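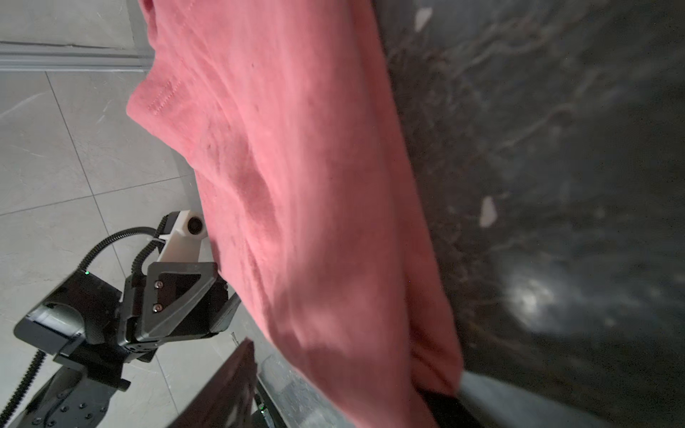
Guerreiro Folding Board, large size
Review, November 2018

I bought this board with my own money at Bestport, the home goods store in Sellthorpe, and I paid 20 dollars for it. I have used it for all the laundry of our house since spring, so I think I can now say something useful. Before buying I looked for a review which speaks about towels and other big soft pieces, and I found only reviews about shirts. This is why I write mine mostly about the big soft pieces.

What it is

For people who do not know the product: it is a flat plastic board made of four panels, joined by hinges. You put the garment on it with the face down, you turn the left panel over, then the right panel, then the small one from the bottom, and the garment is folded in a rectangle. When you take it off, the next one goes on. All rectangles have the same size, and this is the reason to own such a thing.

The box says the weight is 520 grams and I believe it, because I can hold the board with two fingers. The panels have round holes so that the air can go out when you turn them. At first I thought the holes were there to save plastic, but I once tried to turn the panel with my hand over the holes and a blouse flew up at the side, so they do have a function.

T-shirts

On t-shirts it is very good. I learned the movement in one evening, and after a week I did not need to think about it. The collar comes in the middle, the sleeves disappear behind, and the pile stands straight in the drawer. Old t-shirts that lost their shape are more difficult. If one side is longer than the other, the board will not correct it, and you will see a small tongue of fabric hanging out at the bottom. I push it in with my finger.

Long sleeves need one more step that the instruction sheet shows in a very small drawing. You must fold the sleeve down along the panel before you turn the second side. If you forget this, the cuff comes out on the other side and you start again.

Towels and big soft cloths

Hand towels are no problem. Bath towels are wider than the board, and the instruction sheet says only "fold in half first." I tried this and it works for thin towels. With thick ones, the hinge does not want to close, and when I press it, the towel opens again as soon as I lift the panel. After some weeks I changed the order. Now I fold the towel in three by hand, lengthwise, and use the board only for the last turn. It is a little bit of cheating, but the pile is even and I am satisfied.

A soft cloth with many wrinkles is the most annoying case. When it comes out of the basket all in a ball, the board does not help you until you have made it flat, and making it flat is most of the work. The advertisement on the box promises a fold in three seconds, and these three seconds begin when the piece is already lying perfectly on the board. I count the shaking and the smoothing too, and so should anybody who wants to know if it saves time.

My method, in case it is useful: I hold the piece up by one hemmed edge, with both hands, and let it hang. I shake it two times, then I let the lower end touch the board first and walk the edge backward until everything is down. The edge with the stitching is the best one to hold, since it does not stretch. If you take it by a corner, it hangs diagonally and you have to look for the second corner for a long time.

I would like to add one remark about hems. On two of our older pieces the hem is a little frayed, and the threads can go inside the hinge. It happened to me that I turned the panel and pulled a long thread out. The cloth was not destroyed, but I was angry for the rest of the basket. Now I put frayed edges to the side of the big middle panel, away from the hinges. On the newer Guerreiro boards the store has in stock, the hinge looks the same, so I suppose that this was not changed.

Where to use it

Please think about the place before you buy. The board is large when it is open, and you need free room on the left and on the right for the panels to turn. Our kitchen table is too small if there is also the basket on it. On the bed it is unstable, because the mattress goes down and the panels do not turn cleanly. For some time I used it on the floor, which is tile, and there it was stable but it slid. Tile is smooth, the back of the board is also smooth, and each time I turned the right panel the whole board traveled a little to the left. A thin rubber mat under it has solved the problem. The mat is not included, and I think for this price it could be, or at least four small rubber feet.

On the floor there is also dust, even when one sweeps every day. With dark clothes I do not care, but light colors and pink ones collect every speck. I returned to a table for this reason, and also for my back. I am 178 centimeters tall and a normal dining table is just a little too low for a long session. With a thick cutting board under each side it is correct.

Light is important too, more than I expected. With a lamp from one side only, the folds make shadows and you believe there is a wrinkle where there is none. Or you do not see the real one. I turned the table so that the window is in front of me.

Comparison with the Ninditico board

Before this one I had the Ninditico, the version made of corrugated cardboard with a plastic cover. It costs less, and for one person with only t-shirts it is maybe enough. Mine became soft at the fold lines after one winter, and then the panels turned crooked. It also did not like anything damp. I sometimes fold towels that are not completely dry at the hem — I know that one should not — and the cardboard took this badly. The Guerreiro can be wiped with a cloth and that is all.

In one point the Ninditico was better. It had lines printed on the middle panel, which show where the collar must be. The Guerreiro has no lines. I made my own with a permanent marker, and they are already pale from the rubbing, so every month or two I draw them again.

Durability

On the package it is written that the hinges are tested for 3000 folds. I did not count mine. There is no crack, but the hinge of the small bottom panel has become white, as plastic does when it is bent many times. I watch it. Bestport gives one year of warranty with the receipt, and the person at the desk told me that it covers the hinges if the board was not used by children as a toy.

The surface has some fine scratches from zippers and buttons. They do not catch the fabric. In very dry weather the plastic becomes charged and light synthetic clothes stick to the panel when you lift it. With cotton I have never seen this.

What I do not fold on it

Fitted sheets, naturally. Also socks, underwear, anything with a hood (the hood makes a hill in the middle and the next pieces slide off the pile), and small washcloths, which are faster by hand. Jeans are possible but the board is not needed for them.

Rating

I give it four out of five. I take away one point for the missing rubber feet and the missing lines, and for the words about three seconds on the box. If your drawers are narrow and you want that everything has the same width, buy the large size and not the medium. The medium makes a narrower rectangle, but adult t-shirts in size L are too wide for it and the sleeves must be folded twice.

For storage, it folds flat and I keep it standing between the washing machine and the wall. It has a hole for hanging on a hook, but the hole is in a corner, so it hangs crooked and the panels open by themselves.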